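Gelora Hand-Held Gripper Kit

The Gelora is a hand-held gripper kit sold by Londine, a small outfit in Bendley, and I've been maintaining this page since I bought mine in April (so yes, expect opinions). You squeeze the handle, two jaws close, and whatever you did gets recorded for training a robot arm later on.

What you get

The standard box has a pair of grippers, 4 spare finger pads, a charger and a carry case that's honestly a bit small for the lot. Londine also does a recording service called Frade, where they check and label your sessions for 99 dollars a month. Deirdre Dunne, who wrote the original manual, recommends starting with 5 short sessions before you sign up for anything, and I'd go along with that!

History

The first version went on sale on September 18, 2021 with flat rubber pads, which were hopeless on anything round. Owners grumbled (me included, on a borrowed set) and a ribbed pad followed. It's the one people ask for now - the old ones still turn up second-hand, so check before you pay.

Small and fiddly objects

My favourite use, and the hardest. Beaded bracelets and knotted cord will teach you more about your grip than any number of coffee mugs. Spread them out on a bedsheet with some colour contrast and go in with the jaws wide open.

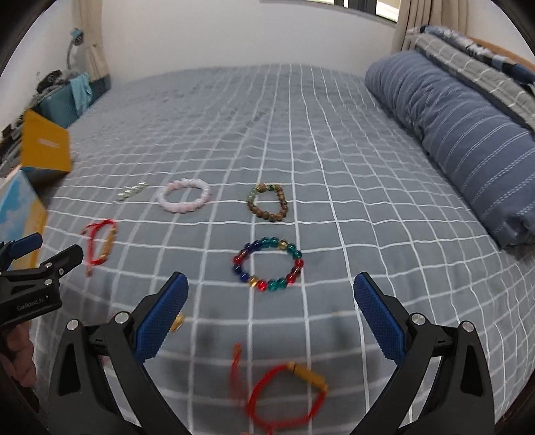
Care and storage

Wipe the pads with a damp cloth after each session and keep the case out of a hot car.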